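Rorum Publishes Care Schedule for Hand-Held Grippers, Having Learned Most of It the Hard Way

CLELLDEN, 2018-12-17 — Rorum today released the maintenance schedule for its paired hand-held gripper set, a document that customers have been requesting for some time and that our own service bench at Kirkgate has been requesting rather more loudly.

The schedule covers pads, pivots and jaw alignment. It runs to 12 pages, two of which are about lint.

Lint deserves them. The set is used in pairs, one gripper to a hand, on towels, fleece and other household fabric, and fabric sheds. Fibers work their way into the linkages and settle around the pivots, where they stay until the jaws begin to close a little late on one side. In November the bench stripped down a set that had been sent in as "probably electrical." It was fluff.
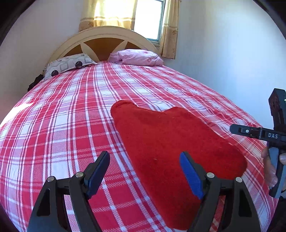 Under the new schedule, the blue contact pads are wiped with a damp cloth after every session and replaced as a pair every 1000 closes. Replacing one pad and keeping the other for sentimental reasons is discouraged. A new pad next to a worn one grips unevenly, and soft cloth is quick to slide toward the weaker side.

The four pivots on each gripper are to be brushed clean, then checked for play by opening the jaws fully and rocking each finger gently. A pivot that clicks gets a quarter turn. A pivot that still clicks gets sent to Kirkgate. Oil is not on the list — several owners have tried it, and oil and lint together make a kind of felt that the bench would prefer not to meet again.

Jaw alignment is checked last, with the fingers closed on a strip of plain paper. If the paper pulls out straight, the gripper goes back to work. If it comes out at an angle, the pads are reseated and the check repeated.
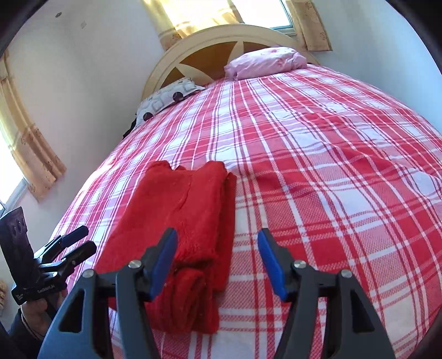

Jaws open over folded red cloth, with a second gripper held at the left.

The schedule was tried over 28 days by Howells, which runs 447 of the grippers and supplied most of the margin notes. Several were adopted word for word. One, concerning the size of our screwdriver, was adopted with regret, and a larger screwdriver now ships in the kit.

Printed copies go out with all new sets from today. Existing owners can request one from the Kirkgate service bench, along with a cleaning brush, which is free, and replacement pads, which are not.

Rorum builds and services hand-held grippers in Clellden.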